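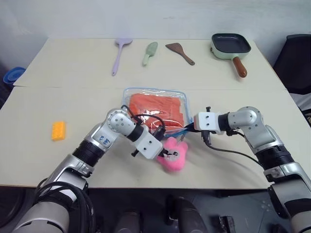
Three spatulas and a small square pan at the back of a table.

I want to write something against the tasting menu, and I know that many people who love restaurants will not agree with me. I also love restaurants. I have saved money for months to eat in some of them. But in the last years I come home from expensive dinners more tired than happy, and I started to ask myself why.

In May my wife and I went to Flerker, in the old port of Castden, for our anniversary. The room is beautiful. It has 30 seats and a large window over the water, and the light at eight in the evening is worth the journey. The dinner cost 200 for each person, without wine. We were not given a menu. We were given a card with a short poem about the tide, and after that the plates began to arrive.

Some of them were very good. I remember a piece of smoked eel with sour apple, and I would have been glad to eat it three times. It was one bite. When I was still thinking about it, a young man came to explain the next plate, and he explained it for longer than I needed to eat it. My wife was telling me a story about her sister when he came. She started the story again after he left, and then another person came with bread. I heard the end of it in the taxi.

My complaint is simple. A guest who pays so much should be allowed to choose. When I choose a dish, I take part in the evening. I can be wrong, I can look with jealousy at my wife's plate, I can ask for a second portion of potatoes. With the tasting menu I am sitting in a theater, and I must also applaud.

The chefs say that a fixed menu means less waste and that they can plan the buying better. I believe them, and for a small kitchen it is a serious argument. But Akolgo, on the other side of the same port, has a short list of dishes which changes with the market, and it does not seem to suffer. We had lunch there the next day. I ordered a whole grilled fish, my wife ordered a rice with clams, and we stayed until the waiters were preparing the tables for dinner. The wine list has 300 bottles, too many for me, but the waitress asked 2 questions and brought a good one.

There is also the matter of hunger. It is considered a little vulgar to speak of it, but I go to a restaurant because I want to eat. After Flerker I was full in a strange way, like after a reception with many small things on trays.

I do not ask that the tasting menu disappears. For a cook with something new to say, it can be the right form, and I had one such evening at Prirngate some winters ago that I still talk about. I only ask that these places keep also a normal menu, even with four or five dishes, for the guests who would like to finish a conversation. I would pay the same price for the eel, if they put a real portion of it on the plate.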